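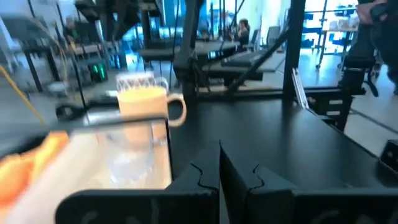
Mugs, mugs, mugs
8/16/18

So I finally started on the mugs! We moved out of the Ellville apartment in April and I swear half the boxes were cups. The light orange one with the round handle is my favorite (it's the perfect size for tea, and I will fight you for it), and the clear glass one is what I grab for iced coffee.

My rule is that I get to keep 5, and the rest go to the thrift store over in Dadley. I've already broken the rule twice. There's a green one from a diner in Groen that I never drink out of and still can't give up, so it's holding pens now. Bowls are next, wish me luck!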